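Stornden Trade Forum
Board: Sheet, Mesh and Perforated Products
Topic: Perforated steel panels for walkway infill, galvanize before or after punching?

Posted by v_serrano, 12/15/25

Good morning. Our company is preparing a purchase specification for perforated steel infill panels for an outdoor walkway at our Covberg site. The order is for 105 panels, each 2,000 mm long, with round holes in a staggered pattern.

Two suppliers have responded. Jeken proposes to punch the panels from pre-galvanized sheet. Quintela proposes to punch plain steel and hot-dip the finished panels. The second offer is 22 percent higher. Members with experience of either method are invited to comment.

Valter Serrano
Purchasing

Reply from meshdesk_north

Please consider the cut edges first. When pre-galvanized sheet is punched, bare steel is left around the inside of every hole. The zinc next to it gives some protection on thin sheet, but the protection drops as the sheet gets thicker. You have not stated a thickness.

Reply from v_serrano

Thank you. The thickness is 3 mm. The drawing also calls for a plain margin on all four sides.

Reply from f_neves

At 3 mm I would not accept pre-galvanized sheet outdoors. We installed panels of that kind on a loading ramp and replaced 43 of them after rust spread from the holes. The higher price should be weighed against the labor of taking panels down and putting new ones up.

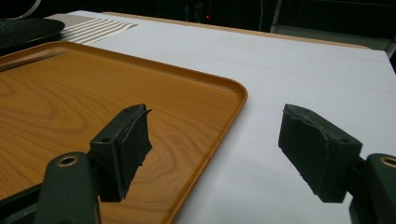
I would also ask both firms to state the coating thickness in writing and to say how it will be checked on delivery. A general statement that the goods are "galvanized" should not be accepted in a purchase specification.

Florêncio Neves
Site Maintenance

Reply from platework_office

I must respectfully disagree with the previous member. A loading ramp takes salt, wheels and standing water. Infill panels stand upright and drain freely. Hot-dipping has its own problems: thin perforated panels can warp in the bath, and small holes can fill with zinc. What is the hole diameter?

Reply from v_serrano

The holes are 5 mm.

Reply from platework_office

Then blocked holes are a real concern. Please request a dipped sample at full size before placing the order. A small cut piece will not show whether the panel stays flat.

Reply from f_neves

I agree on the full-size sample. I do not agree that upright panels are safe from rust. Water sits along the bottom margin wherever the panel meets its frame.

Reply from v_serrano

Both points are noted. We will ask Quintela for one full-size dipped panel and a written flatness tolerance. Jeken will be asked to quote again for coating after punching. The revised offers are due in January, and I will post the prices in this topic once they have been received.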